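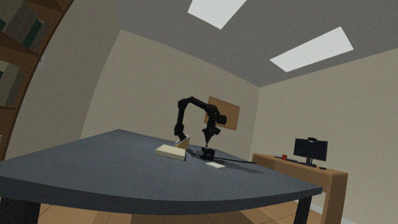

Kaan Çetinkaya objected at the first planning meeting that students who learn on a simulator get careless, and that they should be on the real arm from the first week. We took the objection seriously, and the course described in this section was set up partly to test it.

Figure 2. The simulated workspace used in the block exercises, with the arm at the wedge.

4.2 Course setup

The class had 24 students, working in pairs. Each pair wrote its own controller in Sirko, the teaching package used in our department, and ran it on the tabletop shown in Figure 2. The first exercise asks for a single pick of the wedge. The flat pieces are left on the table during this exercise, and a run in which the arm moves either of them is scored as a failure. Later exercises change the starting position of the wedge and then its angle.

Pairs could run their code as often as they liked before the deadline. Over the term the server logged 1019 runs, of which 234 were stopped early by the students themselves. The most common reason written in the lab notes was a wrong sign in the wrist rotation. Mirjam Mertens and Stepan Romaniuk read all of the notes and sorted the reasons independently; where they disagreed, the run was marked as unclear.

A pair moved on to the real arm after reaching a success rate of 80 percent in simulation. Two pairs did not reach it by March and were given a simpler grasp routine to start from. Their results are reported separately in Section 5, together with the answers to Çetinkaya's question on careless handling.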